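Notebook, Skinddale bench
2022-11-25

Drawer task, sim side. Picking up where I stopped yesterday, which was mid-sentence and mid-sulk.

State of things: the Porent collector is running again. The crash from before was my own fault, as the crash usually is. I had changed the reset function to drop the arm back at home before the episode was flushed to disk, and the writer took this personally. Fixed by swapping two lines. It took a full morning to find them, so call it half a line per sitting.

Target for this batch is 300 keepers of "open the top drawer" and 300 of "open the bottom drawer," on the two-drawer box. Keepers means the task check passed and I watched the replay and didn't wince. The task check by itself is too kind. It wants the drawer out past a threshold at the last step and has no opinion on how it got there, so an episode where the arm whacks the box and the drawer slides out in fright counts as a success. I don't want the policy learning that. It'll come up with it on its own.

Changed today:

Approach pose pulled back a little from the drawer front. The old one started so close that any jitter in the start position put a fingertip inside the wood, and the physics responded by sending the box to live somewhere else.

Gripper speed cap lowered on the last stretch. Slower episodes, fewer launches.

Scene randomizer now picks table texture, floor and wall separately. Before this they came in fixed sets, and I'm fairly sure the Dustwood policy had learned that a certain floor meant a certain drawer. It did beautifully on that floor.

Clutter is back on. Things can now spawn on top of the box as well as beside it, up to and including furniture that has no business being there.

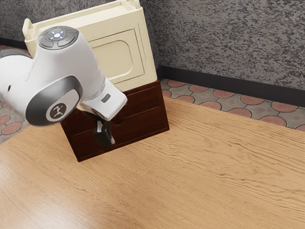 The top drawer is the easier of the two by a long way. The hole in the front is a decent size, and coming in from above the gripper has room to get down to it. The bottom drawer is where the trouble lives. From most of the start poses the gripper sits between the view and the pull, so I'm driving by memory, and so will the policy be, only without the memory. I tried a few bottom-drawer demos where I swing wide first, get a look, then come in. They replay fine but they're long, and the detour looks like dithering once the actions get chunked. Leaving them in a separate folder (bottom_wide) until I decide whether they're clever or just slow.

Note for whoever teleops next: the wrist offset in the config is still in the old convention. If the gripper seems to be reaching for a drawer in the next county, that's why. Flip the sign, don't "correct" it by hand in the demo. I have a folder of demos from October corrected by hand and they're all subtly haunted.

Language labels. Amin (the labeling script, which has its own temperament) now writes two instructions per episode, one plain and one reworded. Plain is always "open the top drawer" or "open the bottom drawer." Reworded is where it gets creative. Had to throw out "unshut the upper compartment." Kept "pull out the lower drawer." It also produced "open the cabinet" for a drawer episode, and with a cabinet in the clutter pool that's a different task altogether, so I've put "cabinet" on the banned list for this batch. Nothing in this set should ask for a door. If you find one, delete the label and keep the episode.

Replays. Went through the morning's top-drawer set at double speed with coffee. Most are good. The failures sort into the usual heap: fingertip misses the hole and scrapes along the front, finger goes in but slips out as soon as it pulls, or the arm stops short because I lifted my hand off the controller to scratch my nose. The nose ones I trim if the pause is at the start and toss if it's in the middle. A long stall in the middle teaches the thing to stall, and I've already got one policy that opens a drawer halfway and then seems to reflect on its life.

I'm keeping some of the scrape-then-recover episodes on purpose. If the tip misses, backs off and goes in on the second try, that's worth more to me than another perfect run. The rule I've been using is that the recovery has to be something I'd be happy to see on the real arm with my own hand near the off switch. Anything with a bang in it goes.

Open questions, mostly to annoy myself with later:

Does the light need to move more? The highlights on the white shell of the arm are very bright and land in much the same place from episode to episode. I can imagine a policy navigating by them like a sailor.

Should the box yaw go further? Right now it's angled within a range I picked because it was comfortable to teleop, and comfort is a poor sampling strategy.

Do we save the contact forces? The flag is on, the files have a column for it, and the column is all zeros. Either my touch is very light or the flag is decorative.

Next: finish the bottom-drawer half, rerun the split so the same seed can't land in both train and held-out (it did last time, and the numbers were wonderful), then train a short one overnight on the top drawer alone to see if the slower approach helps. Collector left running on the left-hand machine. Please don't log it out, even if it looks asleep.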